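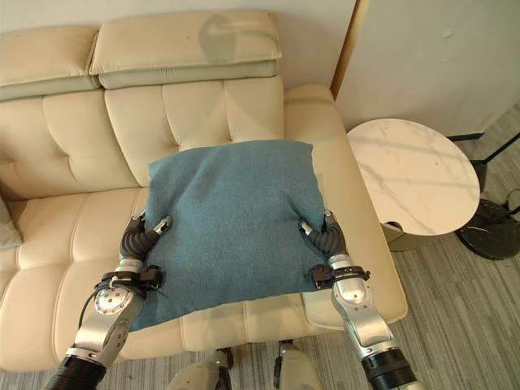

Page 2 of 2

Fendby Home Forum > Living Room > Blue pillows on a cream sofa: yes, no, or how many?

kirsten_girard wrote:

Picking this back up from the first page, where I promised I'd let you all know what I thought once I had lived with it a bit. The blue stays! I was so sure I would hate it by now. The sofa is that creamy beige that looks like nothing at all in the store and then goes faintly yellow in my living room after four in the afternoon, and the teal blue really does something for it. My sister says it looks like a dentist's waiting room, but she has a brown leather sectional the size of a boat, so I am taking that with a grain of salt.

What I still can't settle is how to place the thing. Square on, leaning in the corner, or on its point like a diamond? And do I fluff it every day or just let it be? The fabric is a fine weave and it shows every crease the minute anybody picks it up. I smooth it out, walk away, come back, and there they are again.

solangefehr wrote:

Oh Kirsten, I'm so glad you kept it. I was the one on page 1 going on and on about blue, so I feel responsible :)

Leaning in the corner, with one side against the armrest. I had a cream sofa for years (a Nuvska, the long one with the loose seat cushions) and anything standing square in the middle just slid down onto the seat by lunchtime. In the corner it has two things to lean on. As for creases, pick it up from underneath with your palms flat, the way you'd carry a cake. If you pinch it by the sides the cloth gathers up right where your fingers were, and on a fine weave those little wrinkles hang around.

Rosaire_F wrote:

Going to disagree with Solange here, with love. You can't carry a pillow like a cake every time you want to sit down. People have to live in the room. Grab it by the sides, give it a good shake, drop it where you want it. If it creases, it creases. My wife irons pillow covers and I have never once noticed the difference, which I have been told is part of the problem.

More useful, maybe: look at the insert. When one corner droops as soon as you lift the pillow, there often isn't enough filling in the corners. Take the cover off, push the insert right down into all four corners, and zip it back up. If it still sags, buy an insert a size bigger than the cover. I did that with our Hajji covers and they sit up like new.

kendra.lemieux wrote:

Seconding the bigger insert!! I resisted for ages because it sounds wrong to stuff a large thing into a small thing, but it works. Just don't go two sizes up like I did the first time, it was like leaning on a basketball and the zipper gave out during a movie.

I also want to speak up for the diamond. I know, I know. But a plain pillow on a plain sofa can look a bit like luggage somebody left behind, and turning it on its point gives it some life. Mine has been that way since January and it makes me happy when I come in with the groceries.

florence_t wrote:

No diamonds, Kendra, please, we have been through this in the guest bedroom thread.

Kirsten, does your sofa have the padded headrests along the top? I ask because those change things. With a low straight back you can lean a pillow against it any way you please, but with headrests the back bulges out at neck height and pushes the top of the pillow forward. I ended up putting mine lower down, against the small of the back, and it's far more comfortable for reading as well. I read all of a very fat novel that way last winter with my feet on the dog.

kirsten_girard wrote:

Yes, Florence, padded headrests! And you've just explained why it keeps flopping onto its face. I had been blaming the pillow.

Rosaire, I did the corner thing while the kettle was on. Unzipped it, and one corner of the insert was folded back on itself, so that corner of the cover had nothing in it whatsoever. It's a lot better already. I may still get the bigger insert. Is there a kind of filling people like? I sneeze at feathers.

solangefehr wrote:

If feathers are out, then one of the down-alternative ones, and get the heavier of whatever they have. The light ones go flat in the middle. Bercombe used to carry a nice dense one, but I haven't looked lately.

Also (sorry, I said I was finished) wash the cover cold and hang it while it's still damp, with the seams pulled straight. No dryer. Half of the creasing people complain about is from the dryer.

Rosaire_F wrote:

Dryer, low, ten minutes, take it out warm and put it straight on the insert. Smooth as anything and no clothesline in the bathroom. We'll never agree on this, Solange.

kendra.lemieux wrote:

I'm with Rosaire on the dryer and nobody else on the diamond, apparently. Kirsten, are you stopping at one blue, or does it get a friend?

kirsten_girard wrote:

Thinking of a rust-colored one for the other end, but I want to see a swatch in that afternoon light first. I'll start a new thread when it comes so this one doesn't run on to page 3. Florence, it's down low against the back now and I'm leaning on it as I type. Very comfy. My sister is coming Sunday and I plan to be sitting right here when she walks in.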